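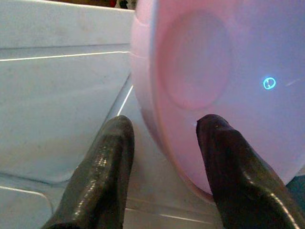

Issue 708

Subtitles drift on the restored print of "Gederine" (screening server)
Opened in July by the projection desk, Bralletti Cinema

So the new restoration of Gederine is here and it looks wonderful, all that grain in the harbor scenes! One snag: the English subtitles start fine and then slide. By the wedding they're a good two seconds behind the dialogue, and the big speech on the ferry is over before its last line shows up.

What we have: picture file from Ateş, subtitle file from the same delivery (762 lines), playback through Overex. The French-language trailer plays perfectly, and so does the feature with subtitles off.

9:40 am
Restarted Overex and loaded the film again. Same drift, same spots. At least it's consistent, which made me weirdly happy.

10:15 am
Checked line 298 against the picture. It should land when the sister opens the door. It lands when she's already sitting down. Line 1 is dead on, so a plain offset won't fix this.

11:05 am
Opened the subtitle file in a text editor. The header says 25 frames per second and our picture runs at 24. The times inside are written in frames, so that would stretch everything out, though I'd have expected an even bigger gap by the wedding. Some 3255 frames into reel one there's also a jump where the old distributor logo used to be, and I think the two errors are partly canceling out. 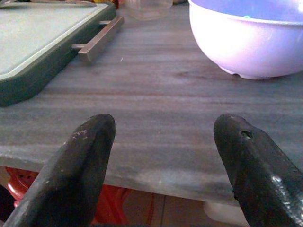 Fix, step by step

1. Save a copy of the original subtitle file before touching it.
2. Change the header rate from 25 to 24.
3. Shift every line after the logo cut earlier, until the door line matches.
4. Reload in Overex and clear the cached titles (it will happily keep showing the old ones).
5. Spot check the wedding, the ferry and the end song.

2:30 pm
Ran the whole film. The ferry speech hits right on the beat now, and wow, what a scene it is when you can read it in time! The end song is still a hair early on its second verse. Leaving the ticket open for that and asking Ateş for a corrected file.

Contact the projection desk | © Bralletti Cinema | Back to top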